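Notebook, textile bench, July
Project: Mudden wash trial, second round

Start 8:40 a.m.

Carrying on from the last entry. The aim is still to find out why the red plush comes back from the cold wash with pink edging on the light panels. The first round used the Virnus detergent at full dose and bled on almost every swatch. This round uses half dose, same water, same machine, shorter spin.

Swatches cut and labeled

Cut from the Esard roll, the one with the short pile. Each swatch is a hand's width square with one strip of off-white felt sewn along the side. Used polyester thread throughout. The cotton thread from the first round took up dye on its own and confused the readings, so those numbers are crossed out on the earlier page and should not be copied into the summary table.

Weighed the full batch dry: 462 grams. Wrote the weight on the bag tag as well as here. Tags are the paper kind, so take them off before the bag goes in.

Wash

Filled to the lower line. Cold tap only. The inlet filter had lint in it again. Cleaned it and ran the machine empty before loading.

Cycle took 79 minutes by the wall clock, including the spin. The display said less. I have stopped using the display for this and suggest everyone does the same until the timer board is looked at.

Rinse water was pale pink on the first drain and close to clear on the second. Kept a jar of each on the windowsill with the lids taped. Please leave them there until the color cards have been held up against them in daylight.

Drying

Flat on the mesh racks, pile side up, no heat. Fan on low at the far end. Turned them over once at lunch. Pile on the corner swatches had clumped a little and came back with a soft brush. Brushing across the nap made it worse, so go with it.

By 3:15 p.m. the middle of each swatch was dry to the touch. The seam where felt meets plush was still cool. Left them on the racks.

Results so far

Staining on the felt is lighter than in the first round but not gone. It sits in a thin line next to the seam and fades out before the middle of the strip. On two swatches there is no line I can see at all. Both came from the end of the roll, which may mean the dye was fixed better there, or may mean nothing.

Embroidered pieces are a separate question. The request from Balogun covers finished toys with stitched patches, where pale cloth, dense thread and red pile all meet along one edge. A flat swatch doesn't copy that very well. The patch holds water longer than the plush, and the backing under it holds it longer still. The ketchup bottle is a fair case of what they mean: off-white label, fuzzy white outer edge, red fabric all the way around it.

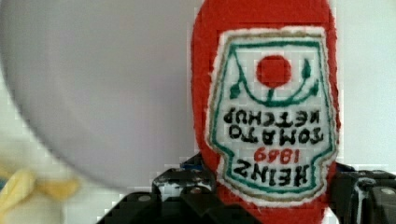

Next round

Make up swatches with a real patch, satin edge and backing, at least one per bag. Teal and green thread as well as red. Test the thread by itself first in a jar of cold water overnight.

Raise the batch to 155 pieces only if the small bags come out clean. Otherwise there is no point using up the roll.

Ask Esard whether the two ends of the roll came from the same dye bath. Their packing slip gives one lot number for the lot of it, but the shade at the core looks a touch deeper under the bench lamp.

Try a salt pre-soak on a few. I don't expect much from it on polyester, but it has been asked for twice and it is cheap to do.

Supplies

Out of felt strip after this. Low on paper tags. The good brush is in the second drawer, bristles down, please hang it up instead.

Closed up 4:50 p.m. Racks left standing, fan off.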